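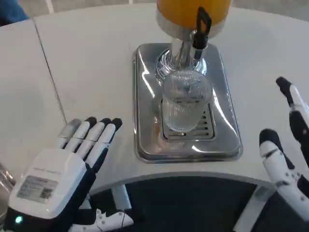 Section 4: Cleaning and Refilling the Cold Drink Dispenser

Guides > Breakfast Service > Equipment Care
August 18, 2021
By Aishwarya Pai

This section covers the daily cleaning, reassembly and refilling of the Bernirex cold drink dispenser. Read Section 3 (Unpacking and First Rinse) before using a new unit.

You will need mild dish soap, a soft bottle brush, two clean cloths, food-safe sanitizer and the spare seal kit.

CAUTION: Do not pour hot liquid into the container. Do not lift the dispenser by the tap or the container.

4.1 Emptying and taking apart

1. Drain any leftover juice through the tap. Do not save it for the next service.
2. Take out the ice tube, if fitted, and empty it into the sink.
3. Hold the collar with one hand and turn the container counterclockwise until it comes free. Lift it straight up.
4. Unscrew the nut behind the tap and pull the tap forward. Put the nut and both washers in a small bowl.
5. Remove the grate and empty the drip tray.

NOTE: If the container will not turn, wrap a warm, damp cloth around the collar for a few minutes. Dried sugar is the usual cause. Never use pliers.

4.2 Washing

1. Wash the container, lid and ice tube by hand in warm water. These parts are not dishwasher safe.
2. Push the brush through the tap from both ends with the lever open. Pulp collects behind the lever.
3. Soak the tap in sanitizer for 12 minutes, then rinse.
4. Wash the tray and grate. Dry them with a cloth to prevent water spots.
5. Let all other parts air dry upside down on a rack.

CAUTION: Steel wool, bleach and scouring powder will damage the finish and are not covered by the warranty.

4.3 Putting it back together

1. Check the washers for cracks. Replace them after some 40 washes, or sooner if the tap drips.
2. Fit one washer on each side of the wall, then tighten the nut by hand.
3. Seat the container in the collar and turn it clockwise until it stops.
4. Pour in a cup of cold water and wait. If water shows at the collar, drain the container and seat it again.

4.4 Refilling

1. Stir or strain the juice first. Juice with heavy pulp will clog the tap.
2. Fill to the line marked inside the container and put on the lid.
3. Run off a small amount and discard it.
4. Write the fill time on the service log. Discard juice after four hours on the table.

For seal kits and taps, write to Ravindran Reddy at the Mosier parts desk and give the serial number from the underside of the base.

Continue to Section 5: Storage Between Seasons.

© Bernirex Tableware | Contact the parts desk | Back to top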